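Ferness joinery course to reopen in former school hall

12/11/2024

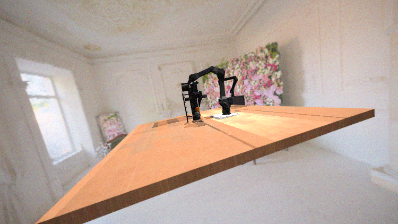 Evening classes in furniture making will start again in Ferness this winter after a gap of four years. The Zusex training centre has taken a lease on the old school hall in Feng Road and plans to run two courses there, one for beginners and one for people who already know how to use hand tools.

The beginners' course lasts six weeks and costs £200. The longer course costs £400 and covers table making, from choosing boards to oiling the finished top. Timber is included in both prices, but students on the longer course will need their own chisels.

Classes were last held at the Jerkholm works, which closed when the building was sold. Many of the benches went into storage and will be moved to the hall before the end of November.

Parking at the hall is limited and the centre is asking students to use the car park behind the library, where there is no charge after 6pm. Places can be booked at the Zusex office or by post. Anyone under 16 must come with an adult.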